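Small bathrooms, vanity storage: speaker notes
Talk 4, fit-out and housekeeping session. Speaker: Stamatia Kourkoulas. Slot: 20 minutes, then questions.

Slide 1. Title. Wait for the door to close. Mention that the handout is the Turka checklist, revised 2 August 2020, and that older copies have the wrong drawer depth.

Slide 2. Scope. Guest bathrooms at Lurkeck with the shower and vanity sharing one short run of wall. Leave the plumbing to Elias Nasrallah, who speaks next.

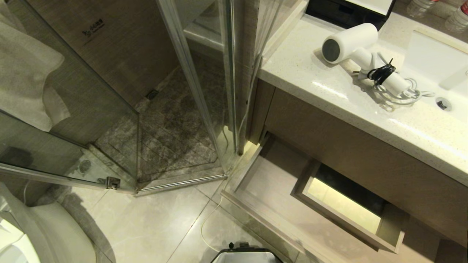 COUNTER AND SHOWER ZONE

Slide 3. Clear glass shower, metal framing, vanity to the right of it. Point to the hair dryer on the speckled white countertop, with the basin to its right. Counter space is the shortest resource in this layout. A dryer and its cord occupy the stretch a guest wants for a wash bag.

Cord: part of it is held by a black cable tie. Recommend a reusable tie, kept near the handle. Loose coils, never tight wraps around the body of the dryer. Tight wraps strain the cord where it enters the handle.

Glass: marks show on the lower panel. Squeegee from the top down, then dry the bottom rail with a cloth. Don't spend more than a minute on this slide.

Slide 4. Drawer or wall hook. Fahy rooms use hooks. Murutus rooms use drawers. Drawer preferred where the counter overhangs and the interior stays dry. Required clear width in our checklist is 32 cm. Internal depth 21 cm if the cord is stored beside the dryer. 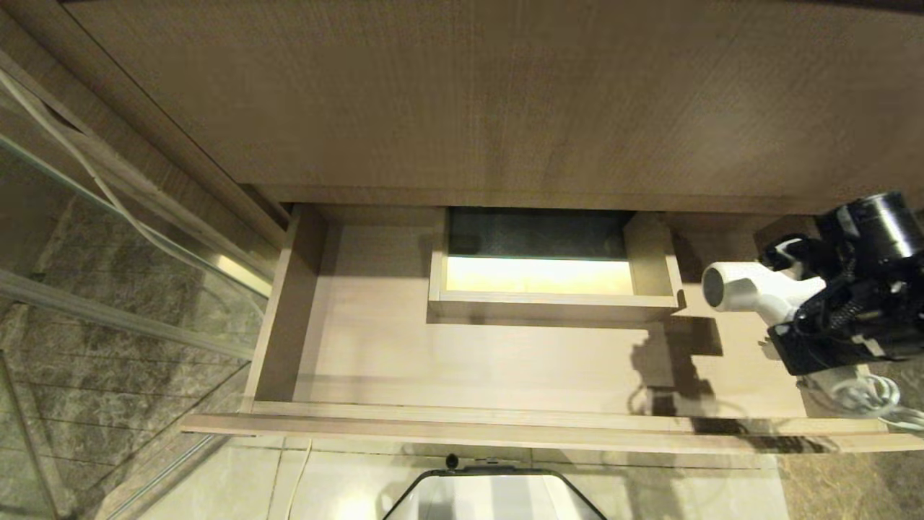 Can a hair dryer go into the drawer straight after use?
Leave it unplugged on the counter until the nozzle is cool to the touch, then put it away with the cord coiled beside it.

Slide 5. Drawer layout. Fitted insert toward the back for small items, open floor to the side for the dryer. Nozzle pointing inward, handle where the hand reaches first. Close the drawer slowly and check that no cord is caught at the front rail.

Slide 6. Checklist, page 2. Read items 1 to 3 only. Hand over to Elias.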